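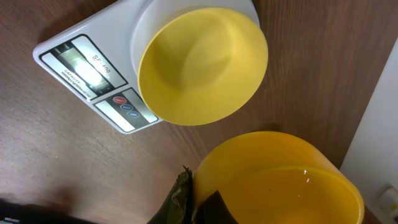

I stopped using measuring cups for most things in September and went over to weighing, and a couple of people have asked how that has gone. It has gone well enough, with one or two annoyances, so I'll put it all down in one place.

The scale is an SF-400, the cheap white one with a red button and two blue ones. You see it under different names but they all look alike to me. I didn't do any research. My old scale had a glass top and a flat battery compartment lid that fell off whenever I picked it up, and I wanted something I could lift with one hand and put back in the cupboard.

The first thing I had to learn was to put the bowl on before doing anything else. I kept switching the scale on, setting the bowl down, reading a large number and wondering what I had done. Bowl on, zero it, then pour. If the bowl is wide it hangs over the platform, and on a scale this shape that can put the display in shadow when you stand too close. I turn the scale at an angle and read it from the side. The overhead light in our kitchen is no help either, as it bounces straight off the display, so there is a certain amount of leaning about.

I use a yellow plastic bowl for nearly everything. It is light, it doesn't mind being knocked and it rinses out quickly. A heavy mixing bowl works too, but it uses up part of what the scale can take, and I would sooner leave that for the food.

Water was the part that surprised me. I had always used a jug and crouched down to look at the line. Now I pour water into the bowl from a tall cup and stop when the number is right. For 200 g of water you want 200 ml, near enough, and there is no crouching. The trick is to slow down well before the end. The display lags a little behind the pour, and if you wait for the number to arrive you will have gone past it. I go over by 2 or 3 g most times and leave it. Bread has never complained.

Then there are the beans. I buy dried beans in large bags from Rodica Rusu, who has a stall at the Clarow market, and I keep them in clear containers so I can see what is running low. Red beans get used up fastest in this house because they go into soup, into rice and sometimes into a sweet paste if I have the patience.
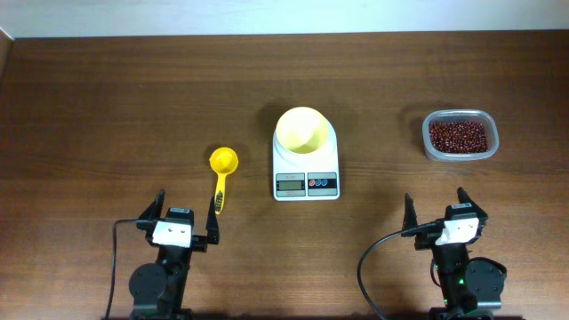
For dried beans I still use a scoop to get them out of the container, just not to measure with. A scoop of small beans and a scoop of large ones are quite different amounts of food, and it also depends on whether you level it off or let it heap. I used to level it off when I remembered. These days I scoop until the display says 200 g, which does two of us for soup with a bit left for lunch.

I got curious one evening and weighed everything on the bean shelf, one container after another. It came to 1,584 g without the containers, which was less than I had thought and meant another trip to the market. I have written the empty weight of each container on a bit of tape on the lid, so next time I can weigh them full and take it off.

Some things I haven't bothered to change. Salt still goes in with a teaspoon. Yeast is a problem, as my usual loaf wants 7 g and the scale only reads whole grams, so it might be giving me a bit more or a bit less. I use sachets for that and save myself the worry.

The scale also switches itself off if you leave it alone for too long. This has caught me out a few times, usually when I've gone to find another bag of flour with the bowl half full. If it happens, write down what you had, switch it on again with the bowl still there and count up from nothing. I keep a pencil in the drawer for this now.

Soup tomorrow, so the beans need to go in to soak tonight.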